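Cómo comparar dos pinzas con botellas de refresco (sin volverte loco)

Llevo desde julio con dos pinzas en el banco, la Rindero y la Tandcombe, y me habéis escrito varias veces para preguntar cuál compraría yo. Pues depende de lo que vayas a coger, así que os cuento la prueba que uso y cada uno que saque sus números. ¡No hace falta casi nada!

Qué necesitas

Un brazo con muñeca intercambiable, una mesa lisa, una bandeja con reborde y un par de botellas de plástico iguales. El controlador es lo de menos; yo uso un Endulitz porque ya lo tenía, y la cámara fija va a un lado, sobre un trípode.

Paso 1. Ajusta la apertura

Abre la pinza del todo y ciérrala despacio sobre una botella, sin levantarla. Apunta el valor en que los dedos tocan el plástico. A mí con la Rindero me sale 431 en la escala del controlador, y con la Tandcombe tuve que recalibrar dos veces (mea culpa, había dejado un tornillo flojo).

Paso 2. Coloca las botellas

Una de pie sobre la bandeja y otra tumbada en la mesa, por fuera del reborde. La de pie la coge cualquiera, pero la tumbada es la que separa una pinza buena de una mediocre: hay que bajar muchísimo los dedos y el borde de la bandeja queda justo al lado. Yo la pongo en diagonal, que es como más guerra da.

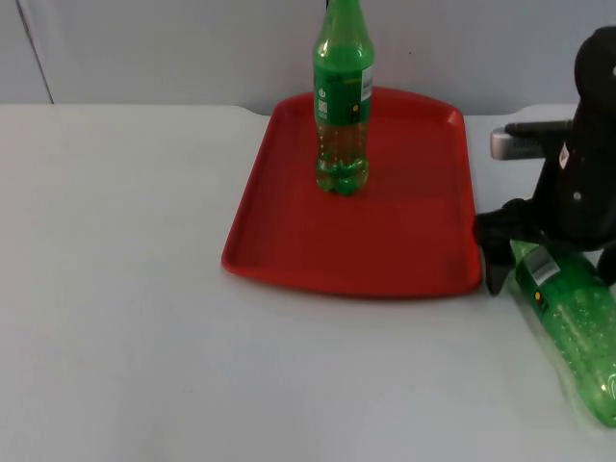 Paso 3. Lanza la tanda

Programa 58 intentos por pinza, siempre con la misma velocidad y la misma fuerza. Si cambias algo a mitad, vuelve a empezar, que luego los resultados no hay quien los entienda. Deja una pausa de 3000 milisegundos con la botella en el aire: si va a resbalar, suele hacerlo ahí.

Paso 4. Apunta los fallos por tipo

Yo distingo entre «no la agarró», «se le cayó» y «tocó la bandeja». La Rindero acertó 51 veces y casi todos sus fallos fueron roces con el reborde. La Tandcombe se quedó algo por debajo, aunque aprieta con más suavidad y deforma menos el plástico.

Un último consejo: limpia las yemas de los dedos entre tanda y tanda. Un domingo se me olvidó y tuve que repetirlo todo, ¡qué rabia! La próxima que pruebe será la Hajji, en cuanto me llegue el adaptador de muñeca.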